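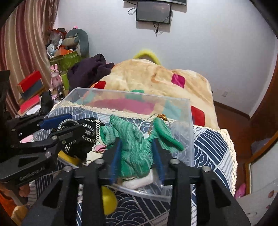
Give a machine a box of mixed odds and ends and ask it to find the matching sock, and then come and talk to the rest of us about progress, wrote one reader under our last piece on household robots. Fair enough! It is a better test than it sounds, and it happens to be close to what a small project in Flendton has been busy with since December.

The project is called Heder, and it is run by Zadura, a firm that until recently made sorting equipment for second-hand shops and parcel depots. Its question is a plain one. Can a machine do the tidying, sorting and putting away that fills up an evening at home, or a slow hour behind the counter? The first results came out on Monday, and they are more interesting than the usual clip of a robot pouring a cup of tea.

Heder picked chores that people say they put off. Pairing socks and gloves is on the list, and so are emptying a box of jumbled things, folding tea towels, clearing a table and putting shop returns back on the right shelf. Each chore was first done over and over by people using hand-held grippers, two simple fingers to each hand, so that the machine had something to learn from. There were 200 of these practice runs for every chore on the list. After that the arms had a go on their own.

Let's start with the good news, because there is plenty of it. Picking a soft thing out of a clear box used to be a nightmare for machines. Clear plastic confuses cameras, which tend to see the glare on the rim, or whatever is behind the box, and knitted things have no fixed shape at all. A striped glove looks like one thing lying flat and something else entirely when it is scrunched up with a cuff hanging over the side. Heder's arms now get the right item out of the box on 70 per cent of tries, without dragging half the contents out with it. A year ago Zadura's own machines wouldn't have been allowed near the job.

I watched a morning of this and found it gripping (sorry). The fingers come down either side of the wool, close a little, stop, and then close a little more. When the first grip is poor the arm lets go and tries from another angle, and there is something very likeable about that second go. You find yourself leaning forward and willing it on.

Folding is coming along too, though only with flat things. Tea towels and pillowcases, yes. Anything with sleeves, no, or at any rate not in a way you'd want to put in a drawer.

Now for the harder part. Chains and necklaces beat the machine nearly every time. A chain slides, loops round whatever is next to it and comes up with three other things attached, and the arm has no real idea that it has happened. Straps on bags are almost as bad. A person feels the tug and gives a little shake, or brings in the other hand to hold the bag down. Getting two arms to share a job like that is the bit the team would most like to crack next, and they think the practice runs done by people, with one gripper holding and the other lifting, are the way in.

Speed is the other snag. Emptying a mixed box took the arms 60 minutes at their best. Most of us would be finished before the kettle had cooled. Zadura's answer is that it doesn't much matter how long a job takes if you're asleep or at work while it is being done, and I have some sympathy with that, having left a basket of washing on the landing for longer than I care to say.

Shops may well get there before homes do. Van Beek, which has a homeware store on the Flendton ring road, has been trying the same arms on its returns trolley for 3 weeks. A shop has straight shelves, good light and labels on everything, and it doesn't have a heap of blankets where the floor ought to be. The staff there gave the arm the cushions and towels to put back and kept the glassware for themselves. They report that it does the cushions nicely, gets the towels in the right bay but the wrong way up, and needs somebody to fetch it when it parks itself in the aisle by the bath mats.

So, can it do the chores yet? Some of them, slowly, if they are soft and don't tangle. A year ago I would have said none, and I came away from Flendton properly cheered up. The gap between a tidy test table and somebody's actual front room is still wide, and Heder seems to know it, as the next round will be held in lived-in rooms with everything left where it lies. Nothing is to be cleared up beforehand.

The team is also adding chores suggested by the public, and the sock question has gone straight on the list. Finding one sock is now fairly reliable. Finding its partner, when the two have faded differently in the wash, is booked in for the spring. Suggestions can be handed in at the Van Beek customer desk or sent to Heder by post, and people in Flendton who fancy having a go with the grippers can put their name down there as well. Sessions are free and run in the evenings, with tea.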